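Shoe rack for an office with white slippers: what do I do with the bottom two shelves?

Home & Workplace Help > Storage and Tidying
Posted 2018-11-12 by Kane Henare
713 views, 2 replies

We've gone shoes-off at work. There was a memo. I was not consulted, and I have the socks to prove it.

The new rule came with a rack: black metal frame, four light wooden shelves, stood against the back wall between the white armchair and the power points. The office slippers live on it, and every pair is some version of white, so by the end of the day people are wearing one of theirs and one of somebody else's. They all go for the top two shelves as well. The lower two sit bare, and I've been told to "make the rack work" before we have visitors in.

My questions. Should outdoor shoes go on the bottom? Will wet soles wreck the wood? And how do you get grown adults to put slippers back in pairs? Budget is $109, which has to cover any trays or labels. 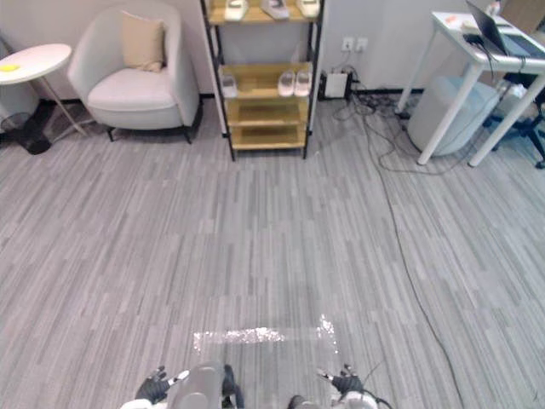
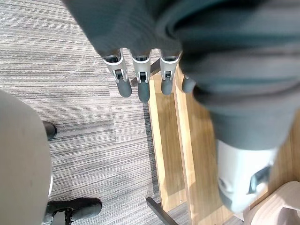 The rack against the back wall, first photo; light wood and the striped carpet, second photo.

The carpet is grey stripe all through, if that matters for whatever goes underneath.

Ewan Hinds
Outdoor shoes on the bottom, always. Grit falls down, and you don't want it falling into somebody's slipper. We did it the other way at my last job and I was picking gravel out of my toes until I resigned (other reasons, mostly).

For wet soles, get boot trays with a lip and cut them down to fit if you have to. Measure the shelf between the uprights before you buy, not the outside of the frame. I have a very nice tray at home that fits nothing. Don't use newspaper. It sticks to the wood and you'll be reading the real estate section off your shelf for years.

Pairs: a bit of coloured tape inside each heel, same colour for left and right. Put sizes on it too. Takes a lunch break.

Mereana Paewai
Agree with Ewan on the trays, not so much on the tape. It rolls up with the heat of people's feet and then it's on the carpet. Use a laundry marker on the insole, and peg the pairs together at the end of the day. Pegs cost next to nothing and look ridiculous, so people notice when theirs is missing.

Is the wood sealed? Put a drop of water on a corner that doesn't show. If it soaks in and goes dark, rub in some furniture wax, 400 grit sandpaper first if it feels rough. If it beads up, leave it alone and go spend the money on a decent doormat.

Also, people sit in the nearest chair to change their shoes. If that's the white one, I'd put a washable throw over it before winter.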